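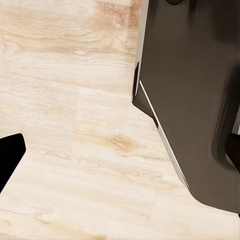 Light wood with a faint seam between planks

Craft Evenings, Unit 2: Printing on Tea Towels
Handout prepared by Sơn Quách, 4 Jul 2019

Today we print with stamps that we cut from potatoes. Please read these notes before you take the knife.

Fabric. The towel must be cotton or linen, washed one time without softener and ironed flat. Softener leaves a thin film and the paint does not go in well.

Stamp. Cut the potato in half with one straight cut. Press the cut side on a paper towel for 16 minutes, and change the paper if it is very wet. Draw a simple shape and cut away the rest, to a depth of a pencil. Small letters are difficult, and you must cut them in mirror form.
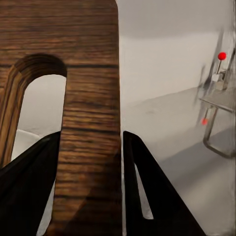

Board with a rounded corner and an arch opening

Paint. We use the Lirkero fabric paint. Put it on the stamp with a sponge, in a thin layer. The first print is usually too dark, so make it on a piece of old cloth. Then press straight down, count to three, and lift without turning.

An arch is a good first shape. Repeat it in a row, and in the next row start half a shape to the right. Ruth Ospina will show this pattern in the second hour.

Homework: one towel with a border on both short ends. Bring also your test cloth, I would like to see it.
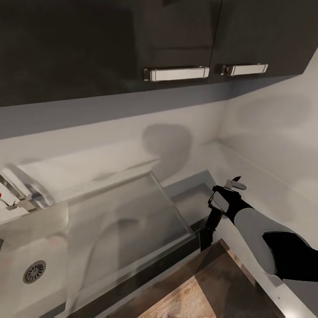 When can I wash the printed towel?
Wait three days, then iron it from the back side on the cotton setting, without steam. After this you can wash it in warm water with other dark things.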